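一月,三号台手持夹爪维护记录

上午十点多才开工,先去茶水间找了半天扳手(上次谁借走的,请放回工具墙,谢谢!)。三号台这对手持夹爪从年前用到现在,一直没正经保养过,今天趁Farnia那边的任务还没排下来,把它俩从头到尾过一遍。

先说左手这只。Hongjun Dai昨天留言,说夹圆柄的东西时手感发涩,扳机松开以后回得慢。我拆开后盖看了,导轨里积了不少灰,混着以前的润滑脂,黑乎乎一团。用无尘布擦干净,重新抹了薄薄一层Grudari的白脂,别多抹,多了又粘灰。装回去空开合了一阵,顺多了,心情大好。

右手这只导轨倒还行,就是线缆根部的卡扣松了,换了个新的。线记得留一小段余量,我第一次扎得太紧,手腕一转就拽着,只好剪了重来。

顶上的三角安装板两边都紧了一遍螺丝。力矩扳手调到哪一档,看工具箱盖子里贴的那张纸,别凭手感拧,金属板没事,下面的塑料件会裂(去年裂过一个,Zou还心疼了好久)。

装好上台试夹,用梳子,杯子放在后面当下一个目标。
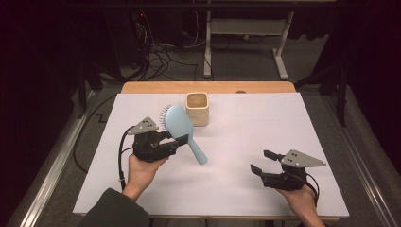
左爪夹住梳子颈部,右爪张开待命。

梳子这个东西挺适合做检查的,颈部细,头又重,夹得不正它马上就转。试的时候两只爪子都要拿在手里,别图省事只测一只,两边线缆的走向只有一起动的时候才看得出会不会打架。日志里左爪开合读数最大483,右爪跟它差3,在允许范围里,我就没再重新标零。

然后是指垫。这个我要多啰嗦几句,因为大家交接时老是漏掉。黑色胶垫用久了会起皱,边缘先翘,翘起来以后夹薄东西会带偏,数据里看着像人手抖,其实是垫子的问题。从爪子自己的视角看最清楚,张到最大,对着白台面,垫子什么状态都躲不掉:
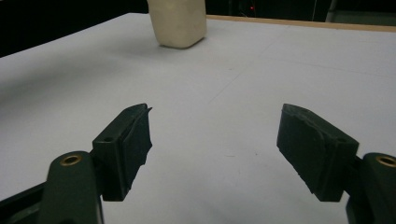
指垫更换步骤(给下一个值班的)

1. 先断电拔线,再动手。别学我带电换过一次,扳机误触,夹到手指,疼了一下午。
2. 从翘起的那个角开始慢慢撕,残胶用酒精擦,擦完等干透。绿色的指座别用刀片刮。
3. 新垫子用Pundine那一盒,裁片长度按盒里的纸样来,两边一起换。只换一边的话厚度不一样,闭合点会偏。
4. 顺手检查铜嵌件,用手指拨一下,有晃动就写在白板上。
5. 贴好后闭合压住,放到下午再用。

左爪尖上那块薄皮已经掀起来了,右边的边缘也磨得不太整齐,都列进更换单。库存我查了,新垫子还有115片,够用很久,大家别省着!

还没弄完的:台面该擦了,有小黑点,视觉同事看见又要来问是不是坏点。地上的线也得找时间理一理,推车过去老是压到。

Hongjun,你下午要是先到,帮我把左爪再试几下,看还涩不涩,直接写在这页下面就行。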